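Courses > Soft Goods and Carrying Equipment > Handouts > Unit 6: Harness and back panel
Reading time: 6 min

Unit 6: Harness and back panel

Notes by Gwenllian Nicholas. Read with the Unit 2 notes on webbing and buckles.

6.1 Terms

The harness is everything that joins the load to the wearer: shoulder straps, lower webbing, adjusters and, on larger bags, a hip belt. The back panel is the face of the bag that lies against the wearer. The haul loop (carry handle) is sewn at the top of the back panel, between the strap roots. It is used for lifting and hanging only and is not part of the harness.

6.2 Padding and facing

A padded panel normally has three layers: a lining, a foam core and a facing fabric. Mesh facings are graded by the size of the opening. Fine knits resist snagging and feel smoother on the shoulder. Open meshes let more air through but catch on hook tape and rough edges — keep the two apart in storage. Where a raw edge is covered by a strip of fabric, the strip is called a binding. Bindings tend to wear before the panel does and should be inspected first.

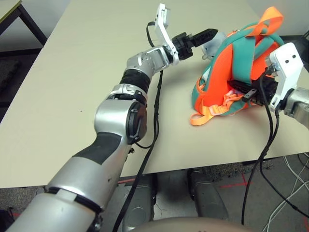
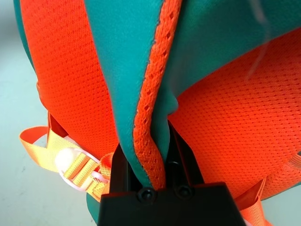
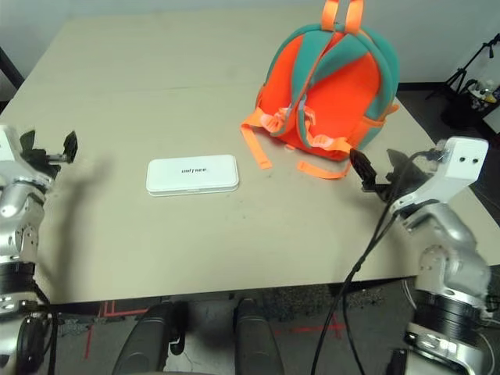 Small backpack, orange and teal, with mesh-faced padding.

6.3 Inspection procedure

Work on a clear area of table with the back panel facing you. Record each finding on the sheet before moving to the next step.

1. Open out the straps and remove any twists. A twisted strap gives a false length reading.
2. Check the haul loop at both ends. Pull upwards by hand, then sideways.
3. Press the padding along its full length. Note any hard spots or places where the foam has folded.
4. Run a finger along the binding on both sides. Mark broken threads with a pin.
5. Slide each adjuster through its full travel. It should hold when the webbing is loaded and release when the adjuster is tilted.
6. Measure the free webbing below the adjuster with the strap at its shortest setting.

6.4 Loose ends

Free webbing longer than 30 cm should be rolled and held with an elastic keeper. Do not cut it to length: the spare is needed when the bag is worn over a thick coat. If an end has frayed, trim only the damaged part and heat-seal it. Ends that have been folded and stitched need no sealing.

6.5 Common errors in last year's sheets

Strap and webbing recorded as one length. Haul loop entered under harness. Side pockets left out altogether — they belong under body, line 11.

Sheets go to Efe Okafor by the end of November.

Related
Unit 2: Webbing and buckles
Unit 5: Seams under load
Unit 7: Hip belts
Blank inspection sheet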